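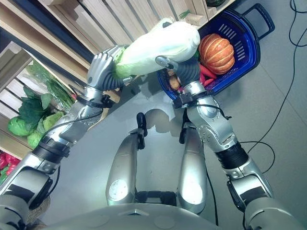
Page last changed: July, 4:40 pm, by U. Mwaipopo

Vegetable basket, Clundotham bench notes, July

Spent the morning on groceries, which my degree did not cover. Load is the blue shopping basket with the black handle: pumpkin, carrots, potato, green onions, and the napa cabbage, which is the problem vegetable and knows it. Big one from the Firow market, 1,182 g on our scale before any outer leaves were peeled.

Order matters. Pumpkin goes at one end and stays there. Carrots lie beside it, onions up along the rim. Cabbage last, sideways, both hands under it. Stefaniia holds that cabbage should go in first, as a base. We tried it her way at 11 and I have written "no" in the margin, small, out of respect.

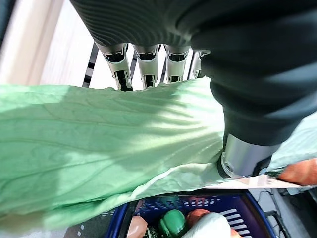 Outer leaves are the other half of the entry. They are wide, thin and floppy at the top, stiff at the rib, so hold them by the rib. Anything gripped by the green part tears sooner or later — I have 4 torn ones in a bowl, destined for soup. Scale reads low under 600 g, so no single-leaf weights until Ebihara sends the small one back.

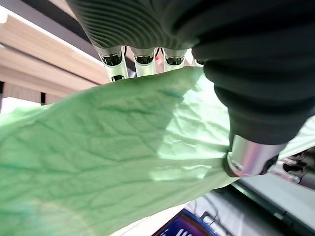
Leaf held at the narrow end.

To do: buy another cabbage. Ask Stefaniia whether the potato is still the same potato. Wipe the floor by the basket before the Pestura people come through.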